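Curved desk and a glossy floor – where do the cables go?
Home & Workspace > Offices and studios

pepperpot36
Hello all, after some ideas please. We've got the upstairs unit at Barua and I'm in charge of making it look less like somewhere we moved into by accident. The desk is the curved one with the grey wood-grain top and I love it, but a curve doesn't sit against a wall, so the power strip lives out on the floor with the white cable trailing after it. The floor is pale and shiny and every lead shows up.

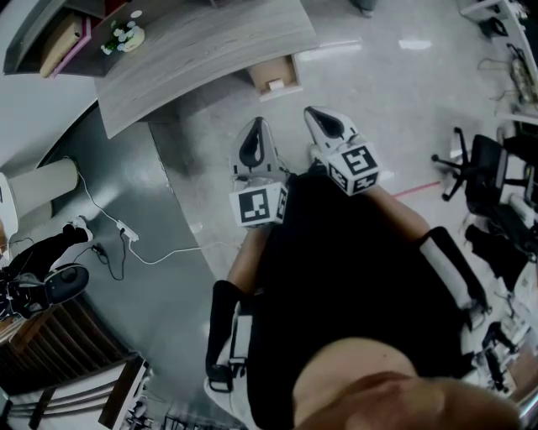

I've been looking at the Stolteck floor trunking, the stick-down sort, but will it peel? And does it come in anything other than brown?

mossgate
Don't stick anything to a shiny floor. I did that in July and spent an evening scraping glue off with an old bank card. Get a basket that screws under the desk and put the strip up there.

pepperpot36
It's rented so I'm not keen on screws! Clamps maybe?

dotty_b
Dotow do a clamp-on tray, mine was £25 and it's held up fine. Might not like a curved edge though, so measure first. I'd leave the floor alone and sort the shelves, they'll make more difference.

pepperpot36
The shelves are the grey open ones against the big white wall, six cubbies. I've put hardly anything in them on purpose – a roll on top of something pink, a flat black thing, a little white box with a handle. White flowers on the desk, pink ones on the round white pedestal.

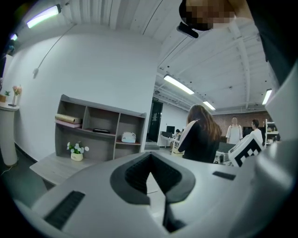 I was going to get baskets for the lot but now I'm wondering if that'd look like a nursery.

mossgate
Leave them open. Baskets are where post goes to die.

dotty_b
Disagree, sorry. Open shelves look lovely for a fortnight. I'd do 2 baskets along the bottom (Drirnetti have plain ones) and keep the top for nice bits.

oldfitter1971
Never mind baskets, get that strip off the floor before someone catches a foot in it. Rubber cable cover, the heavy kind, no glue needed. Comes in grey.

pepperpot36
Grey! Right, ordering that tonight. Still undecided on the baskets.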